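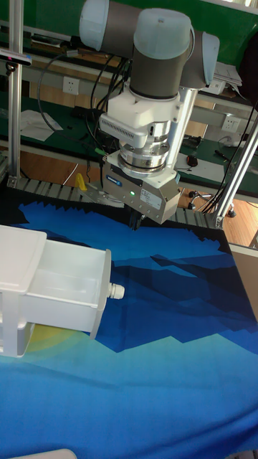 Drawer opening, progress and a question about cable routing

The arm hangs from the top of the cell on the shared bench at Clutbridge, and the current job is to pull open a small plastic drawer, put a part in and push it closed. Control is position plus a force threshold read at the wrist. My problem is the cable bundle. It leaves the upper arm, loops down beside the white adapter housing above the wrist and runs back behind it toward the bench, and when joint 6 goes past a certain angle the force reading drifts with nothing in the gripper. I zero the sensor at the home pose, move to the approach pose, and see an offset of 2 N in the lateral axis before the fingers have touched anything. The pull itself trips at 18 N. I can raise the threshold, but then the drawer unit starts to slide on the mat before the controller reacts.

Has anyone dealt with this on an inverted mount?
– torsion_bar

Reply from hexkey_left

Is your gravity vector set for the inverted mount? If the controller still thinks the base is on the floor, the payload compensation has the wrong sign and you get an offset that changes with pose. Looks exactly like cable drag.

Reply from torsion_bar

Set correctly. I checked it in freedrive and the arm holds position without sagging or climbing. Payload mass and center of gravity were identified with the gripper fitted.

Reply from Cunari

Payload identification is only as good as the poses used for it. If you ran it with the wrist in a narrow range, the cable contribution got folded into the center of gravity estimate. It will look fine near those poses and wrong everywhere else. Run it again with the wrist swept as far as your cell allows, and log the residual.

On the loop: it looks long to me. A long loop has low stiffness but it also has mass, and the mass swings. I would clip it at the forearm and again just above the housing, and leave the slack between the two clips.

Reply from oldreducer

Disagree with clipping it above the housing. You are moving the bend closer to the sensor and making it tighter, and a tight bend in a bundle that thick is a spring. What matters is where the cables cross the sensor. Anything that goes from the arm side to the tool side is a parallel load path, and the sensor cannot see what goes through it. Keep the crossing as soft as you can and let the loop hang.

Reply from Cunari

A soft crossing is fine until the loop catches on something. There is a post on one side of that cell and a rod and a strut on the other.

Reply from oldreducer

Then limit the workspace. Set a safety plane and be done with it.

Reply from torsion_bar

Safety planes are in on both sides already. The loop has never touched the post. I will try the payload identification first as it costs nothing.

Separate point: the drawer unit is not fixed down at the moment. It has to come off the mat when other people use the cell. I have been thinking about a locating plate.

Reply from viltley_workshop

We had the same arrangement in Viltley, shared cell, loose fixtures. Two dowel pins in a plate and a toggle clamp. Repeatable enough for a drawer and it comes out in seconds. Do not rely on rubber feet. They creep under repeated pulls and you will spend an evening blaming the camera calibration.

Also, re-zero at the approach pose. Why zero at home and then move? Stop short of the handle, wait for the arm to settle, zero there, then go in. The cable offset is still present but it is the same offset for the whole of a short pull.

Reply from hexkey_left

Seconded. Drawer stroke is short and straight and the wrist does not rotate during it.

Reply from oldreducer

That hides the fault. If the bundle is rubbing somewhere, the offset will have hysteresis and zeroing will not remove it on the return stroke.

Reply from viltley_workshop

It hides a fault that does not matter for this task. If he moves on to peg insertion he can reroute then.

Reply from slaoui_bench

What filter is on the force signal? On the Slaoui controller the default low-pass was slow enough that the threshold tripped late, and that alone could explain your drawer sliding.

Reply from torsion_bar

Moving average over 40 samples, my own code. It may be too long.

Update, same thread to keep it together. Re-ran the payload identification with a wide wrist sweep and the lateral offset at the approach pose dropped by half. Added the zero before contact as suggested. Shortened the filter as well, and the threshold now trips before the unit moves, though the signal is noisier and I had one false trip on the approach – probably the loop swinging after a fast joint move. I have lowered the acceleration on that segment.

The return stroke does show a small residual, so oldreducer may have a point about hysteresis. I will log both directions with the gripper empty and post the plots. The cables stay where they are until then.

Reply from oldreducer

Log it slow. Include the joint 6 angle on the same axis.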